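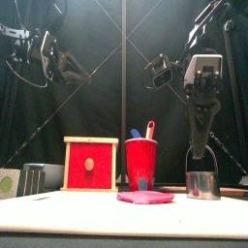

How long should the warm-up period be in a steady-state simulation?

Long enough that the average of the output, taken across independent replications, has stopped drifting. You find that point by plotting, and then you add some margin. There is no fixed percentage of run length that works for every model, although plenty of packages ship with a default that suggests there is.

The rest of this post is the long version, with the warehouse model I spent most of November on.

The model

Skudetti is a discrete-event model of the loading dock at the D'Souza warehouse in Durkar. The dock runs around the clock. Trucks arrive, wait in a yard, get a bay, are unloaded by a crew and leave. Pallets go into a staging area and are put away by forklifts that also serve outbound orders. The output of interest is time in yard, from gate to bay. A second output is the number of pallets in staging.

I built it in Aveteo, which starts every run with all queues empty and all resources idle. So do most tools. The real dock is never in that state, so the early part of each run describes a place that doesn't exist. The first trucks in the model drive straight to a bay and report a wait of zero. Include those in the mean and the mean is too low.

This is called initialization bias, and it's different from random error. Random error shrinks when you add replications. Bias from an empty start does not. If every replication starts empty, running more of them gives you a tighter and tighter confidence interval around the wrong number. I mention it because my first version had exactly this problem and the intervals looked very good.

If the system empties out every night, none of this applies. A bank branch that opens at 9 a.m. with no customers should be simulated starting with no customers, and it should stop when the doors close. That is a terminating simulation, and cutting off the first part of the day would throw away real behavior.

The plot

The procedure I use is old and simple.

Run several independent replications. I used 12. Give each one its own random number stream and make each run much longer than you think the warm-up will be. Mine were 1000 simulated hours.

Record the output in equal time buckets. Hourly was fine for this model. For a quantity like pallets in staging, use the time-weighted average in each bucket. For yard time, use the mean over trucks leaving the yard in that bucket, and decide in advance what to do with a bucket that has no trucks in it. I leave it missing. Writing a zero there is a bug, and I have written that bug.

Average across replications, bucket by bucket. The result is one series, less noisy than any single run.

Smooth it with a centered moving average. Start with a narrow window and widen it until the jagged part is gone but the overall shape is still there. With too wide a window, the early rise gets smeared and the cutoff is hard to place. I tried windows up to 200 hours and settled on something far narrower.

Look at where the curve goes flat. Delete everything before that.

On the yard time series the curve flattened in the first day and a half. I was ready to stop there. Prakash Suvarna, who reviews my models, asked to see the same plot for pallets in staging. It was still rising well after the yard series had leveled off, and did not settle until hour 78.

The reason was in the forklift logic. Forklifts give priority to outbound orders when staging is less than half full. Below that level, put-away is slow and staging fills up. Above it, put-away gets more of the forklift time and the level holds. The model needed several days to fill staging to the point where the priority rule switched. Until then, crews never had to stop for lack of floor space, so bays cleared faster, so yard time was low. The yard curve had flattened at a false level. When I zoomed out, there was a second, smaller rise later on that I had taken for noise.

Two things follow from this. Plot every output that feeds back into the one you care about, and use the longest warm-up you find. Also, look at the whole series before zooming in on the start.

Automatic rules

There are rules that pick the cutoff for you. A common type computes, for each possible cutoff, the standard error of what remains, and picks the cutoff with the smallest value. I ran one of these on the averaged staging series and it landed close to what I had picked by eye. On single replications it was erratic. For a couple of them it wanted to delete most of the run, which usually means the run is too short or the last stretch happens to be calm.

My current practice is to let the rule produce a number, then look at the plot anyway. If the two disagree, the plot is worth more of my time than the rule is. Someone who has to set warm-ups for a large batch of scenarios without looking at each one will feel differently, and should at least restrict the rule to the first half of the run.

Starting loaded

The other approach is to avoid the empty start. Put trucks in the yard and pallets in staging at time zero, in amounts taken from data or from the end of a previous run. This shortens the warm-up. It rarely removes it, for a boring reason: the state of a model is more than its queue lengths. Each truck being unloaded has a remaining unload time. Each crew is at some point in its shift. Each forklift is somewhere. If you load the queues and leave the rest at the defaults, you get a different transient in place of the old one.

I did try it on Skudetti with staging set just above half full. The long climb disappeared. There was a short dip in the first few hours while the crews and forklifts sorted themselves out, and then the series was flat. For a study with many scenarios this would be worth doing. For mine, compute time was cheap and I went back to the empty start and a longer deletion. It's easier to explain to the client, and there is less code to check.

One long run or many shorter ones

With a long warm-up, replications are expensive in the sense that you pay for the warm-up each time. A single long run pays once. You then cut it into batches and treat the batch means as if they were independent, which they approximately are if the batches are long compared with the time over which the output is correlated.

I still prefer replications. Independence comes from the design and doesn't need testing, the runs can go on separate cores, and a strange replication stands out. The cost is deleted data, and here that was a small share of each run. If the warm-up had eaten most of it, I would have switched to batches.

Changing scenarios

A warm-up chosen for the base case isn't automatically right for the others. Utilization matters most. A dock at moderate load forgets its starting state quickly. As the load gets near capacity, the time to settle grows sharply, and past capacity there is no steady state to reach. The queue grows for as long as you let the model run, and the plot never goes flat. I have seen this reported as "needs a longer warm-up."

So I plot the busiest scenario that is still stable, take the warm-up from that and use it everywhere. Light scenarios lose more data than they need to. Having the same cutoff in all of them keeps the comparison simple, and with common random numbers it also keeps the streams lined up.

Settings in Aveteo

The warm-up field is on the experiment page, and it clears the statistics at the given time without touching the entities. Check one thing if you use custom counters: the reset does not reach variables you declared yourself. My staging counter was a user variable, so its running average included the empty period even with the warm-up set. I found this by comparing it with a hand calculation from the event log. The fix is a single scheduled event that resets the accumulator and leaves the current level alone. Resetting the level too would make staging look empty while it was physically full, and the forklift rule would act on it.

The next thing on my list is crew breaks, which are currently modeled as a reduction in speed. I don't trust that and will write it up when I have replaced it.

Related posts
Batch means: picking a batch size
Common random numbers and why my streams drifted
Fitting unload times with too little data
Event logs worth keeping
When the queue never settles

Search this blog
Enter keywords Go

Contact | Copyright, all posts by the author | Back to top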